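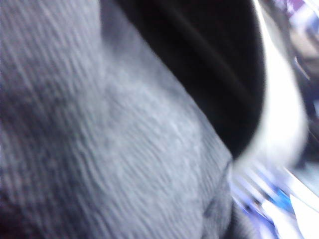
Séance 3 : plier la maille côtelée sans la massacrer

Accueil > Cours > Entretien du textile > Supports > Contact

Catégorie : Linge et maille, notes de cours

Bon, je reprends mes notes au propre comme promis, parce que j'ai parlé trop vite l'autre fois et que plusieurs d'entre vous m'ont demandé la partie sur les côtes. Si vous n'étiez pas là en février, lisez quand même la séance 2 avant (les fibres, le boulochage), sinon vous allez vous perdre au milieu.

On était donc restés sur le gris. Un tissu côtelé gris bleuté, c'est ce que je préfère pour vous faire travailler l'œil, parce que tout s'y lit : dès que la matière est repliée ou comprimée, les côtes ondulent, se resserrent à un endroit, se relâchent à l'autre. Là où elles se resserrent, le gris paraît plus foncé. Là où le tissu gonfle, il prend la lumière et il a l'air presque blanchâtre, un peu duveteux. Attention, plus clair ne veut pas dire usé ! Je vois chaque année quelqu'un mettre un pull de côté pour « décoloration » alors qu'il y avait juste une bosse dessous.

Le noir, à côté, c'est l'inverse. Il avale tout. Vous avez quelques reflets gris qui suivent les plis et puis débrouillez-vous. Donc avec du noir on vérifie à la main, on passe la paume à plat, doucement, et on sent le faux pli avant de le voir.

Avant de plier

On sort tout du tas. Tout. Je sais que c'est tentant de tirer sur le morceau qui dépasse, mais une maille côtelée qu'on tire par un coin s'allonge dans un sens et pas dans l'autre, et après on passe dix minutes à la remettre d'équerre. On glisse les deux mains dessous et on soulève.

Ensuite on trie par poids et par surface, pas par couleur (la couleur, c'est pour la machine). Les côtelés d'un côté, les lisses de l'autre. Zofia Marciniak, qui a suivi le cours l'an dernier, faisait une troisième pile pour les pièces dont elle n'était pas sûre, et j'ai fini par adopter l'idée. Ça évite de bloquer sur un gilet pendant que le reste attend.

Le pliage lui-même

Posez la pièce à plat, face contre table. Cherchez le sens des côtes, et alignez-les avec le bord de la table. Vous pouvez tricher avec une règle au début, je ne dirai rien.

Rabattez un côté vers le centre, puis l'autre. À ce moment-là regardez bien : si les côtes partent en diagonale ou font des vagues, on rouvre et on recommence. N'essayez pas de rattraper en lissant par-dessus, vous allez seulement pousser le pli plus loin, et il ressortira en creux sombre quelque part près du bas, comme une fausse couture. C'est l'erreur la plus fréquente aux exercices, et de loin.

Puis on replie en trois dans la hauteur, sans appuyer. J'insiste, sans appuyer ! Le côtelé a besoin de garder son ressort. Jarosław Chmielewska m'avait demandé si on pouvait le rouler : oui, pour un sac de voyage, très bien, mais pas pour six mois d'étagère.

Ranger gris et noir ensemble

Question revenue trois fois, donc je réponds ici. On peut, à condition que le noir soit propre et brossé. Une maille grise qui perd ses fibres sur un noir lisse, vous en avez pour la soirée avec le rouleau adhésif. Je mets le noir au-dessus, ou bien une feuille de papier de soie entre les deux quand j'en ai sous la main. Et pas de pile trop haute, celles du bas ressortent avec des marques.

Vocabulaire à connaître

Côte : relief en ligne, formé par la maille ou le tissage.
Cassure : pli marqué, qui reste quand on relâche.
Gonflant : ce que la matière garde d'air. Se perd sous le poids.
Tombant : la façon dont une étoffe descend quand on ne la tient pas.

Pour la prochaine fois

Apportez deux pièces de chez vous, une côtelée et une lisse, de préférence de teintes très différentes. Pas besoin qu'elles soient belles, mon vieux gilet fera pire de toute façon. On travaillera le tombant, et si on a le temps on commencera les manches, qui sont un cours à elles seules.

Supports récents

Séance 2 : fibres, bouloches et peluches
Séance 1 : lire une étiquette d'entretien
Fiche : détacher une maille claire
Fiche : le papier de soie, quand et comment
Exercice : trier une pile mélangée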